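# Furnier 12 Countertop Display Screen

I sell and rent small advertising screens, and the Furnier 12 is the one I end up talking about most. It's a 12-inch screen on a weighted stand, made to sit next to a cash register or on a reception desk and run your ads, your specials, or somebody else's ads if you're selling the space. We carry a bunch of bigger stuff too (the Udurholm window panels are gorgeous, go look at them when you have a minute), but if you run a coffee shop or a nail salon or a hardware store, this is the one I'd start you on.

**Buy:** $481, stand and power cord included
**Rent:** $175 for a 13-week run, we load the first set of ads for you

## Why I like it

I spent years in print. Shelf talkers, counter cards, those little tent things that get coffee on them and have to be replaced. I still love a good counter card! But the price of reprinting every time a client changed one word used to drive me up the wall, and a screen this size fixes that. You change the file, it shows up, you go home.

The picture is bright enough for a shop with big front windows, though I'd still keep it out of straight afternoon sun. There's no sound at all. People ask me about that and I always say the same thing, which is that the person working that register has to stand next to it for eight hours and you want them to like you. Ads on a counter should be quiet. If you really need audio, Barbosa makes a speaker bar that plugs into the back, and I can order one, but I'll probably try to talk you out of it first.

## Setting it up

Plug it in, join your Wi-Fi, type in the code on the screen. I've had clients do the whole thing between customers. The scheduling runs through Fidden, which is the same program we use for the window panels, so if you grow into a bigger setup later you don't have to learn anything new. You can set ads by time of day (breakfast specials until eleven, lunch after that), by date, or just let everything loop.

A few things I tell everybody about the ads themselves:

- Keep each one on screen for eight seconds or so. People in line look up, look down at their phone, look up again.
- One offer per slide. If you've got three offers, make three slides.
- Big type. Bigger than that. Stand where your customer stands and read it.
- Leave the price in. I know some owners hate it, but a sandwich with a price sells better than a sandwich without one, at least in every shop I've worked with.
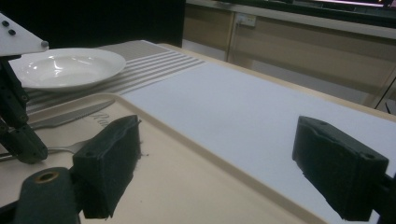 If you don't have a designer, the Fidden account comes with templates, and they're pretty decent. I'd skip the ones with the spinning text. The plain ones with a photo on the left and words on the right are what most of my rental clients use, and they look good on a counter. Take your photos by a window with the overhead lights off and you'll be fine.

## Selling the space

This is the part I get excited about. Plenty of shops use half the loop for their own stuff and sell the other half to neighbors: the dry cleaner next door, the dentist upstairs, the guy who does driveways. You set your own rate and I don't take a cut. Fidden keeps a play count for each ad, so at the end of the month you can send your advertiser a real report. It's a plain spreadsheet, nothing fancy, but it makes renewals a whole lot easier.

One warning from experience: don't sell a slot to a direct competitor of anyone already on the loop without asking first. I did this once with two pizza places and I'm still hearing about it.

## Details

- Screen: 12 inches, works upright or sideways
- Stand: weighted base, rubber feet, tilts back a little
- Power: standard wall plug, six-foot cord
- Files it takes: JPG, PNG, MP4
- Keeps playing if the Wi-Fi drops, then catches up when it's back
- Warranty: two years if you buy, full cover while you rent

The older Furnier stand doesn't fit this model. I get a lot of emails about that one, sorry. If you have the old stand, I can do a trade toward the new one.

## Ordering

Purchases usually ship in three business days. Rentals start on whatever date you pick, but please book early if you want one running for the holidays, as the rental units are mostly spoken for by November. When your run is up, you can send it back in the same box, keep going for another 13 weeks at the same rate, or buy it and I'll knock your first rental payment off the price.

Not sure where it should go on your counter? Send me a phone picture of your register area through the contact form and I'll tell you where I'd put it.

*Prices updated August 21, 2023. Shipping is extra outside the lower 48.*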